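首页 数据集 任务列表 标注规范 下载 更新记录 联系

# Skikmont 桌面积木任务集：数据卡

## 1. 概述

Skikmont 是一套围绕桌面小方块操作的任务记录，内容包括抓取、平移、并排、堆叠和归位。任务对象为红、绿、黄三色小方块，工作面为浅色木质桌面。本文件说明任务定义、物件规格、布置方法、标注字段、划分方式与已知问题，供下载者在使用前阅读。

当前版本共收录 3,258 条记录，其中 3,000 条进入正式划分，其余 258 条列入 `holdout_misc`，原因见第 8 节。

整理工作由 Angeliki Kalogeropoulos 与 Chidubem Onuoha 完成，标注规范由 Zainab Onyeka 起草，Mohandas Shetty 负责校验脚本。布置场地为 Illilby 工作间与 Rosales 工作间，两处使用同一套物件清单。

## 2. 目录结构

```
skikmont/
 README.md
 LICENSE
 meta/
 tasks.json
 objects.json
 layouts.csv
 splits.csv
 records/
 illilby/
 rosales/
 labels/
 start_state/
 end_state/
 events/
 tools/
 check_layout.py
 check_labels.py
 merge_events.py
```

`records/` 下每条记录一个子目录，目录名为八位小写字母与数字组合，不含任务或场地信息。任务编号、场地、布置编号一律从 `meta/splits.csv` 查询，不要从路径推断。早期内部版本的目录名带有颜色缩写（如 `rgy_`），该缩写与实际起始排列不总是一致，现已全部去除。

## 3. 物件

### 3.1 方块

每次布置使用三枚方块，红、绿、黄各一。`objects.json` 中的标识如下：

- `cube_r`：红色方块
- `cube_g`：绿色方块
- `cube_y`：黄色方块

三枚方块边长标称一致。两处场地的方块来自同一批次，入库前逐枚检查棱角。棱角磨圆明显的方块不参加堆叠任务，但可用于平移和归位任务，对应记录的 `worn` 字段为 `true`。

六个面同色，不贴编号，因此标注中不区分朝上的是哪一面。方块绕竖直轴旋转 90 度视为同一姿态，`yaw` 取值范围为 0（含）至 90（不含）。

### 3.2 桌面

桌面为浅色木面，带淡黄色纹理。不铺桌布，不使用定位垫。早期试用过印有网格的衬垫，优点是复位快，缺点是操作者会不自觉地对齐网格线，终态分布过于集中，遂弃用。现行做法是在桌沿外侧做标记，布置时用可移开的模板定位，模板在开始前撤走。

木纹走向在 `layouts.csv` 的 `grain_dir` 列记录，取值为 `along` 或 `across`，相对于桌子近侧边缘而言。该列在 Illilby 的早期布置中缺失，空值请按未知处理，不要填默认值。

黄色方块与桌面色相接近，侧光条件下边缘对比度低。做颜色分割的使用者应单独检查 `cube_y` 的结果，不要只看三色平均值。

### 3.3 不在物件清单中的东西

杯子、笔、胶带及其他桌面杂物不属于本数据集的任务对象。布置前应清走。漏清的记录在 `extra_item` 字段中标为 `true`，数量极少，未剔除。

## 4. 任务定义

所有任务从静置状态开始，以静置状态结束。静置的判据为连续 50 帧内没有方块发生位移。

### T1 单块平移

将指定颜色的方块移动到目标区域，其余两枚不得移动。目标区域为圆形，半径由布置文件给出。方块底面中心落入圆内即为到位，允许轻微转动，不考核 `yaw`。

其余方块若被碰动，位移超过阈值时记 `disturbed = true`。该字段与成败判定相互独立：指定方块到位而旁块被碰动的记录，`success` 仍为 `true`。需要严格判据者请同时过滤两个字段。

### T2 两块并排

将两枚指定方块放到侧面相贴的位置。允许的缝隙由 `gap_max` 给出。两块上表面应齐平，任何一块不得压在另一块上。

并排分为左右与前后两种。“左右”“前后”以操作者一侧为准，桌子近侧边缘为前。标注者若从对面观看，须先换算再填写。

### T3 三块成列

三枚方块排成直列，颜色顺序由 `order` 字段指定，例如 `r-g-y`。顺序自左至右读，纵向排列时自近至远读。中间一块的偏移量单独记录在 `mid_offset` 中。

### T4 两块堆叠

指定下块与上块。上块放稳、操作端完全离开后，保持静置即为成功。上块底面中心的垂足必须落在下块顶面内。

上块转角不考核。上块悬出一角但保持稳定的情况算成功，同时记 `overhang = true`。

### T5 三块堆叠

自下而上的颜色顺序由 `order` 指定。放置过程中允许调整下层，调整次数记入 `adjust_n`。整叠倒塌后重新堆起的记录保留，事件表中以 `collapse` 标记倒塌时刻。

### T6 归位

三枚方块从任意起始排列回到布置文件给出的初始位置。完成顺序不限。归位任务的起始排列通常取自前一条记录的终态，不另行摆放，因此其起始分布与 T1 至 T5 有差别，见第 8 节。

### T7 扶正

至少一枚方块处于倾斜状态，任务是使其底面完全贴合桌面。倾斜可由另一方块支撑，也可由被夹持时的姿态造成。后者在释放前不计为起始状态。

## 5. 布置流程

1. 擦净桌面，等水迹干透。
2. 按 `layouts.csv` 中的编号取模板，贴齐桌沿标记。
3. 依次放入红、绿、黄方块。
4. 撤走模板，检查三枚方块是否被带动。
5. 填写布置单，写明场地、编号、光照档位。
6. 开始记录。
7. 结束后先核对终态，再动手收拾。

第 7 步在两处场地都发生过遗漏。终态未核对即已收拾的，终态标注由事后回看得出，`end_source` 字段写 `review`；现场核对的写 `onsite`。两类标注在缝隙与偏移量上的精度不同，不宜混合计算误差。

布置模板共 70 种。其中 50 种在两处场地通用，余下 20 种只在 Rosales 使用，主要为 T3 与 T5 的密集排列。模板编号不连续，中间的空号是停用模板，不会重新分配。

光照分三档：`day`、`mixed`、`lamp`。`mixed` 指自然光与灯光同时存在，傍晚记录多属此档。档位由布置者填写，没有照度读数。

## 6. 标注

### 6.1 起始与终止状态

每条记录各有一个 JSON 文件，字段如下：

```
{
 "cubes": {
 "cube_r": {"x": null, "y": null, "yaw": null, "tilt": false},
 "cube_g": {"x": null, "y": null, "yaw": null, "tilt": false},
 "cube_y": {"x": null, "y": null, "yaw": null, "tilt": false}
 },
 "relations": [],
 "occluded": [],
 "end_source": ""
}
```

坐标原点在桌子近侧边缘的中点，`x` 向右，`y` 向远处。`null` 表示未测，不表示零。

`relations` 使用固定词表：`left_of`、`right_of`、`in_front_of`、`behind`、`touching`、`on_top_of`、`leaning_on`。只标直接相邻的关系。三块堆叠时，最上与最下两块之间不写 `on_top_of`。

`tilt` 为布尔值。曾考虑记录倾角，但两名标注者对同一记录给出的数值相差过大，改为只记是否倾斜。

### 6.2 遮挡

任何时刻只要方块的一部分不可见，即列入 `occluded`。遮挡来源分三类：`cube`（被其他方块挡住）、`effector`（被操作端挡住）、`both`。完全不可见超过静置判据长度的，另记 `lost` 事件。

重叠遮挡的标注应只写看得到的部分。不得根据前后帧补写该时刻的接触关系。例如手指压在方块上方时，是否已经夹紧由 `grasp` 事件决定，不由单帧外观决定。
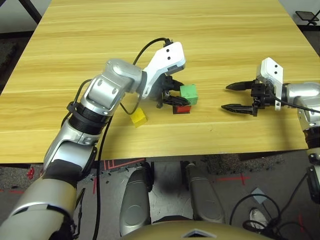
本页最后修订：十月 · 修订人 Zainab Onyeka

图中绿色方块立在靠近桌面中央处；红色方块在它前方略偏左，有一部分被黑色手指遮住，`occluded` 中应列入 `cube_r`，来源含 `effector`；黄色方块更靠左、更近，相对桌面倾斜，`tilt` 取 `true`。仅凭这一帧，`grasp` 留空。

红绿两块之间写 `in_front_of`，偏左的分量较小，不再加写 `left_of`。是否相贴在这一角度难以判断，`touching` 不填。规范修订前，部分标注者遇到类似情况会默认填入 `touching`，复查时已逐条改回。

### 6.3 事件

事件表为 CSV，每行一个事件，列为 `frame`、`type`、`object`、`note`。类型包括：

- `approach`：操作端进入方块邻近区域
- `contact`：首次接触
- `grasp`：夹持成立
- `lift`：底面离开支撑面
- `place`：底面重新贴合支撑面
- `release`：夹持解除
- `slip`：夹持期间相对滑动
- `collapse`：堆叠倒塌

`contact` 与 `grasp` 可落在同一帧，但须分两行写。推动而未夹持的移动只有 `contact`，没有 `grasp` 和 `lift`。`slip` 只在能看清相对位移时填写，怀疑而无法确认的写入 `note`，不单列事件。

`note` 列为自由文本，中英文混用，不保证格式。不要对该列做自动解析。

## 7. 校验

```
python tools/check_layout.py --root skikmont
python tools/check_labels.py --root skikmont --strict
```

`check_layout.py` 检查布置编号是否存在、三枚方块是否齐全、起始坐标是否落在桌面范围内。`check_labels.py` 检查字段类型、词表、事件顺序以及关系的互逆性。`--strict` 会把空的 `end_source` 当作错误；不加该参数时只给出警告。

事件顺序检查的规则是：同一方块的 `lift` 之前必须有 `grasp`，`release` 之前必须有 `grasp`，但 `place` 与 `release` 的先后不作限制。T7 中有少量先松开后落平的情况，属正常数据。

在 Windows 下运行 `merge_events.py` 时，如遇换行符错误，请先将 CSV 统一为 LF。该脚本只合并，不去重。

## 8. 划分与已知问题

正式划分按布置编号进行，同一编号的记录不会跨越训练与测试。按记录随机切分会使测试集出现几乎相同的起始排列，得到的成功率偏高，请勿自行这样做。

列入 `holdout_misc` 的记录有以下几类：布置单遗失；方块颜色放错位置而布置编号未更正；终态在核对前被碰动且无法回看确认；T6 的起始排列与前一条终态不符。这些记录的文件完整，可用于不依赖标注的用途。

其他已知问题：

- T6 的起始排列集中在桌面近侧，远侧样本偏少。
- Rosales 的 `lamp` 档使用过两种灯，色温不同，未分别记录。
- `worn` 字段在 Illilby 启用较晚，此前一律为空。
- T4 中黄块在下的组合少于其他组合，待补。
- `mid_offset` 的正负号在纵向排列时曾有两种写法，现已统一为向右为正。使用旧缓存者须重新生成。

## 9. 使用与反馈

标注文件与校验脚本可用于研究和教学，转发时请保留本文件与 `LICENSE`。修改标注后再发布的，应更换名称，并在说明中列出改动的字段。

报告标注错误时请附记录目录名、字段名、现值与建议值。仅写“颜色不对”或“位置偏了”的反馈无法处理。布置模板问题请转 Oluwaseun Nwachukwu，脚本问题请转 Mohandas Shetty。

待办事项：补充 T4 黄块在下的布置；将 `grain_dir` 缺失项逐条回填；给 `check_labels.py` 增加 `overhang` 与垂足位置的一致性检查。

相关条目

- Voltville 抽屉收纳任务集：数据卡
- 桌面任务关系词表（中英对照）
- 布置模板编号与停用记录
- 标注规范：遮挡与接触
- 校验脚本常见报错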